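Speed and force limits for two-arm manipulation of glass with people nearby

Posted in Cells and Safeguarding

Yara Smadi
We are writing the internal rules for a bench cell at Bedgate with two arms over one table. The task is placing stems into glass vases. Operators need to be near the table between cycles to reset objects, and sometimes during a cycle. The draft says "collaborative mode at all times" and nothing more, which I don't think anyone could audit.

Three things I can't settle:
Do we set one speed limit for the whole cell or one per zone?
Does the glass belong in the risk assessment as a workpiece or as a hazard in itself?
What clearance do we require between the two grippers when both are over the table?

Our present cap is 50 mm/s at the tool near glass, inherited from another task. The setup is below, with stems in both vases and more flowers still on the table.
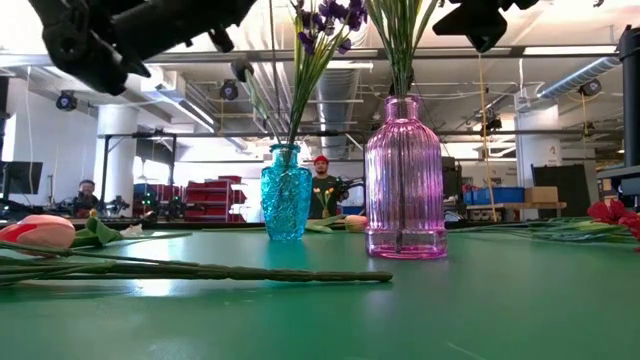

Teemu Koskela writes that the word "collaborative" should come out of the draft entirely, as it describes an application after assessment and can't be selected like a mode. His suggestion is to name the protective measure for each condition: a monitored stop when a person is inside the boundary, reduced speed when a person is at the boundary, full program speed otherwise. Each line then has something that can be tested.

Yara Smadi
Agreed on the wording, I'll change it. That still leaves the glass.

Santeri Koskela
Treat the glass as a hazard. A low contact force on a hand is one case. The same force on a vase that then breaks is a different case, and the force tables don't cover it. Write down what happens after breakage: both arms stop, grippers hold position, nobody reaches in until the stop is confirmed at the panel, fragments are removed with a brush and pan. Cut-resistant gloves for the cleanup.

On speed, go per zone. Ours at Grondier are drawn as a cylinder around each vessel, 40 mm out from the widest point. Inside it the tool is limited to 8 mm/s on the final descent. That is slow, but a stem that catches on the rim can tip a narrow vessel, and the arm won't necessarily register it. Your 50 is fine for the approach if your own tests support it.

Two more items for the draft:
- The gripper clearance has to include what is being held. A long stem swings well outside the tool envelope, and most collision models only know the fingers.
- Reflective tabletops and clear or ribbed glass can upset depth sensing. Don't let a vision result be the only thing keeping an arm off a vessel. Teach a hard keep-out volume and check it at the start of the shift.

Yevhen Tymoshchuk
just use plastic vases, we did and had no more trouble

Yara Smadi
Plastic is out, the glass is part of the task spec. I'll take the cylinder zones and the breakage procedure. Santeri, is your keep-out volume enforced in the safety controller or in the motion planner?

Santeri Koskela
Safety controller. The planner has its own copy with a larger margin, so in normal running the safety limit is never reached. Log it if it is.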